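Filed under: Storage and Fittings | Wire and Woven

Handles, hooks and baskets: gallery

2020-11-13

The Kombo storage room was sorted this autumn, and the small goods that had sat on the lower shelves since March were brought up to the table for checking. The stock falls into two groups: woven baskets, and light wire goods such as hooks, rods and hangers. Adhiambo Kioko kept the list. Nana Akpalu did the lifting and set the rules for what stays.

Each item was given a shelf number. Wire goods start at 2429 and woven goods at 2911. The old Hillis numbers have been dropped, although some labels still carry them and will be replaced as they come off.

Wire is checked for three faults. The first is a bend where the rod should be straight. The second is coating that has lifted or cracked, mostly at the inside of a curve. The third is a sharp end. A slight bend can be put right by hand on a flat surface. Cracked coating cannot, and those pieces go in the scrap box - a cracked coat marks cloth.

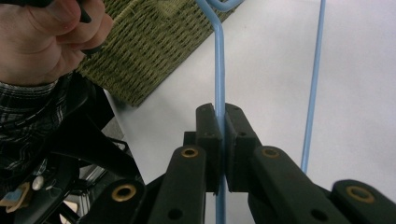

Light blue wire rods against the white table, one with a hooked bend near the top. Olive-green woven basket behind.

The light blue wire is kept apart from the plain wire. Both hang from the same rail, but the plain pieces have a tighter hook and tend to catch on the coated ones when a bundle is lifted down. Bundles are now tied in fours with soft cord, hooks facing the same way.

Woven goods are simpler to check. Look along the top edge first, then the corners, then the base. A loose strand on a side wall can be tucked back under its neighbour with a blunt needle. A loose strand at a corner usually means the weave has started to open, and the basket is moved to light use only: cloths, gloves, empty bags. No basket is stacked inside another of the same size, as the lower one takes the strain and is hard to get out.

Colours are noted on the list by plain name - olive, grey, natural - and trade names are left out. Furkotura and Prostis use different names for what looks like the same green, and this led to two wrong orders.

Cleaning is dry only. A soft brush along the line of the weave, then across it. Coated wire is wiped with a cloth from the hook down. Neither group is put back on the shelf on the day it is cleaned.

Shelf 3898 is still to be sorted. It holds brackets and loose rail ends, and a page for those will be added to this section once the list is complete.

List: A. Kioko. Checking: N. Akpalu.

Tags: baskets, wire, hooks, storage room, care and repair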